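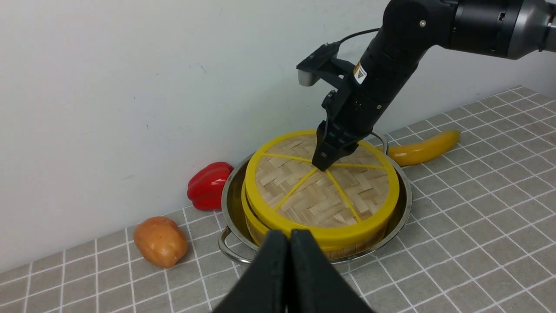

Two arms, one steamer lid, and a Plirnon task running the show.

Plirnon 11: task software for two-armed setups

Hi, I'm Romana Malý, and I write most of Plirnon. It's a desktop program plus a small runtime that lets you build, rehearse and run manipulation tasks on a pair of robot arms without writing a new control stack every time somebody hands you a different pot. If you already own arms, grippers and wrist cameras and you're tired of gluing scripts together at night, you're who I had in mind.

I sell it through Trallden, our little shop in Nendusthorpe, and Sabina Kolář does the perception side (plus the support inbox, so be nice!). Version 11 went out on April 5, 2023 and it's the one you get if you order now.

What it does

You describe a task as a chain of steps: approach, touch, grip, lift, hold, hand over, let go. Each step has a goal, a stop condition and a thing to do if the stop condition never comes. You can drag them around in the editor or type them in a text file, whichever you like better. I type. Sabina drags. The two stay in sync, so we can work on the same task without fighting.

The kitchen tasks are where I do most of my own testing, and the steamer has become a favorite. A woven bamboo lid is a lousy thing to plan for. There's texture everywhere, the surface gives you lots of false edges, and the shiny pot around the basket throws reflections right back at a wrist camera. If your software can find the rim of that lid and bring closed fingers down near the middle of it at a sensible speed, a cardboard box is going to feel like a vacation.

Perception

Plirnon takes color images from one or two wrist cameras and an optional fixed one. The part people write to us about is self-masking. With two arms working close together, each wrist camera spends half its life looking at the other arm's hardware, and a big dark finger right up against the lens can wreck an object outline. We use the joint positions and your gripper model to work out which pixels belong to the robots and leave them out before anything else runs. You need a decent calibration for it, and the wizard walks you through that with a printed board in 33 poses. Yes, it's a lot of poses. I tried it with fewer and kept going back.

Shiny surfaces get their own setting, called Vávra after the old filter it grew out of. It compares views as the wrist moves and trusts the edges that stay put in the world. Edges that slide around with the camera get marked down. It's good on stainless steel and fair on glass. On a mirror it's hopeless, please don't.

Planning

Both arms are planned together, as one system, with a shared clock. You can set a keep-out margin between them, and the planner will slow one arm down to let the other through before it looks for a longer way around. In version 10 it liked to take these big theatrical detours — fun to watch, useless for getting anything done. You can bring that behavior back in the settings if you relied on it (one customer did).

Loose items on the table can be obstacles, targets or ignored. A fake banana next to the pot is an obstacle while you're working on the lid, and it can be the target one step later. Switching is a single word in the task file.

Control

Contact steps are force-limited if your arms report force or motor current. You pick a ceiling and the runtime backs off when it gets there. The default is set low on purpose, and you'll want to raise it for stiff lids and snug containers. If your arms report neither, contact steps still run on position alone, with a yellow banner in the editor that you can't dismiss. I've had requests to make it dismissible. No!

Replay and logging

Every run is saved with camera streams, joint data and the step the runtime thought it was on. Scrub back to the moment things went sideways, change a stop condition, and rehearse it against the recording before you touch the robot again. The log keeps your last 99 runs and then starts dropping the oldest, unless you star them. Star them!

What you need

Linux PC with a recent graphics card
One or two arms with a supported driver (there are 40 on the list, and we'll look at others)
Parallel grippers, or your own gripper model file
At least one wrist camera per arm for self-masking

What it doesn't do

Plirnon is not a safety system. Your emergency stop and the limits in your arm controller stay in charge, always. It doesn't train policies either, although the logs export cleanly and plenty of people use them that way. And there's no Windows build. I know, I know.

Licensing and updates

One license covers one workstation and as many arms as you can plug into it. Updates are free for a year, and the version you have keeps working after that. The next release is planned for September, with a new hand-over step that Sabina is very proud of and that I have only broken twice.

Not sure it'll fit your setup? Send us your arm model, your gripper and a short recording from the wrist camera. One of us will run it through perception and send back the results, along with my opinion of your cable routing if you'd like it.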